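Arm drops to the table when the gripper closes, servos lose torque and come back limp

Asked by Salma Salem

I have a small six-joint arm built from serial bus servos on black brackets, and it has developed a fault I can't pin down. Hoping somebody has seen the same thing.

The task is picking toy vegetables out of a frying pan and putting them in bowls on a tracked base parked next to the pan. The arm is controlled over USB from a laptop. It worked for most of September with no trouble at all.

What happens now: the arm reaches out over the pan fine, opens the gripper fine, lowers fine. When the gripper closes on something, the shoulder and elbow go limp and the whole arm falls forward onto the rim of the pan. A second or so later the servos answer again on the bus, but torque is off and they stay off until I enable them in software. The first time it happened my hand was under it, moving a bowl. It didn't break the skin but it pinched hard enough that I now keep my hands out while it is powered.

It doesn't happen every time. I ran 217 picks overnight with nothing in the pan, so the gripper was closing on air, and got no drops. With a toy in the pan it drops maybe one time in five. The pepper and the chili are the worst. The eggplant is hardly ever a problem.
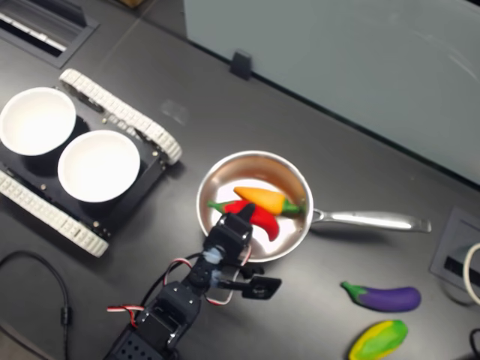 The supply is a Komance 12 V brick, and I have already swapped it for a second one of the same model. No change. I also changed the shoulder servo, because I assumed it was overheating, and that made no difference either. The position I have trouble with is the one where the gripper is open right over the red chili and the arm is stretched up to the pan, with the orange pepper lying just behind it. The servo wires are the red-and-white ones looping out from the left side of the arm. I left the loops long so the joints could turn without pulling on them. Power for the servos goes in at the base and is passed along from joint to joint.

Things I have tried: new supply, new shoulder servo, slower moves, lower acceleration, a different USB port, a different laptop. Slower moves help a little. The log shows the shoulder and elbow missing two or three replies, then answering with torque off. The base joint never drops out.

What should I be checking next? I would like to know it is safe before I let anyone else use it.

Answer by Kwadwo Adjei (accepted)

Your servos are browning out. The voltage at the far end of the chain falls below what they need, they reset, and they come back with torque off, which is the default on nearly all of them. The missing replies in the log are the reset.

The overnight test fits. A gripper closing on air stops at its set position and draws very little. A gripper closing on a solid object never gets to the closed position you asked for, so it keeps pushing, and it will draw stall current for as long as you let it. At the same moment your shoulder and elbow are holding the arm out at long reach, so they are already working hard. All of that current comes through the same thin wires. I would guess the eggplant is better because it is fatter and the jaw is closer to where you told it to stop, or because it lies somewhere the arm doesn't have to stretch so far. You can test that by swapping their places.

Swapping the brick doesn't help if the drop is in the wiring. Do this:

Put a meter on the power pins at the elbow and have the arm close on the pepper. A cheap meter may be too slow to catch the dip, so use the min/max setting if it has one. Compare with the same reading at the base. If the base stays near 12 V and the elbow sags, it is wiring or a connector.

Unplug each connector between the base and the elbow and look at the crimps. Bad ones look fine from outside. Tug each wire gently, one at a time. Long loops are good for movement, but they do swing, and over a few weeks that works on the crimp where the wire enters the housing. Do this with the supply unplugged from the wall.

Set a torque limit on the gripper. On mine the scale goes to 1000 and I run 300 for plastic toys. It still holds them. Also command it to close to slightly less than the width of the object and no further.

If it still sags after that, run a second, thicker pair of power wires straight from the supply to the elbow. Leave the data line as it is.

On safety: an arm that loses torque will fall, and no software setting fixes that, because the software isn't in charge when the servo resets. Don't put a hand under it while it is raised. And take out any line in your script that turns torque back on by itself after a dropout. The goal position may be an old one and it can jump to it at full speed. Read the present position, write that as the goal, then enable torque.

Answer by Mohcine Chraibi

Had the same symptom on a Riis arm. Bad crimp on the second connector up from the base. Replaced the cable and it was gone. I also put a capacitor across the power at the elbow, but I did both on the same evening so I can't tell you if the capacitor did anything.

Answer by Sherif Abdel Rahman

It could be the supply after all. Two bricks of the same model will have the same problem. Get a bigger one and see. I use a Steka and never had an issue.

Comments

Salma Salem: Thank you both. The base stayed at 11.9 V and the elbow went down to 7.4 on the pepper. One crimp between the shoulder and the elbow came out in my fingers when I pulled on it. I have replaced that cable and set the gripper limit to 400, since 300 let the eggplant slip. No drops so far today. Accepting Kwadwo's answer.

Kwadwo Adjei: Good. Do the other cables of the same age too.

Doaa Ashour: Does the torque limit survive a power cycle? Mine goes back to full every morning.

Kwadwo Adjei: Depends on the servo. Some have two registers, one that is saved and one that isn't. Write it at startup in your script and you don't have to care.

Sherif Abdel Rahman: I still think a bigger supply is worth having.

Salma Salem: 790 picks now with things in the pan, one drop, and that one was me knocking the plug out with my elbow. It fell on the pan handle.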